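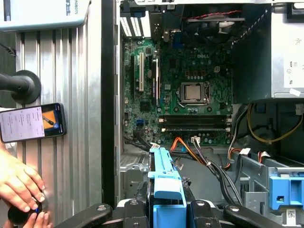

One of our past students at Kundale put it this way on the course feedback sheet: the first time the side panel comes off, a computer stops being a box that does things and turns into a bunch of parts you can learn the names of. Another wrote that she had owned computers since grade school and had never once looked inside. If you're in that second group, you're going to enjoy the next few weeks!

Chapter 9
Inside the Desktop Tower

In this chapter you will
find the main parts of a desktop computer and say what each one does
trace power and data cables from one end to the other
tell memory slots from expansion slots
remove and refit a processor cooler
fill in a service sheet for a machine on your bench

Words to know: chassis, motherboard, socket, DIMM, expansion slot, SATA, power supply, drive cage

Start with the big green board. Every other part in the tower plugs into it, sits on it, or gets its power from the same place it does. The Dell board in the opening photo stands upright against the back wall of a gray metal chassis, and with the cooler off you can see the silver processor in its square socket, held by a metal bracket with a lever. It's a small part for all the work it does — most students expect something bigger.

Now look for the slots. Memory goes into the two long black ones with white latches at the ends. Expansion cards go into the others. The tall white one is PCI, an older kind that you'll still meet in office machines, and the shorter black one beside it is PCIe, which came later and moves data a lot faster. A card made for one won't fit the other, so don't push. If a card needs real force, stop and check which slot you're in.

Cables come next, and they're more fun than they look. Thin, flat SATA cables (orange in this tower, but they come in all sorts of colors) carry data between the board and the drives. The yellow and black wires below the power supply carry power. Follow one with your finger before you unplug anything, and write down where it started. You will be very glad of that note when it's time to put things back.

Then there's the air. A tower this full of working parts makes heat, and the fan at the back pushes it out of the case. Section 9.3 covers fans and coolers, including how to clean off old thermal paste and how much new paste to put on. Use less than you think!

Before you touch anything
Shut the computer down, switch off the power supply if it has a switch, and pull the power cord out of the wall. Clip on your wrist strap. Keep screws in the tray, sorted by where they came from. Never open the power supply itself; it can hold a dangerous charge long after it's unplugged.

Warm-up
Turn to the parts chart on page 34. With a partner, match each name on the chart to a part in your own bench machine. Yours may be a different make, and the drive cage may be in another spot or missing altogether. Draw a quick map of what you find — boxes and labels are fine — and keep it in your Sondine workbook for Lab 10.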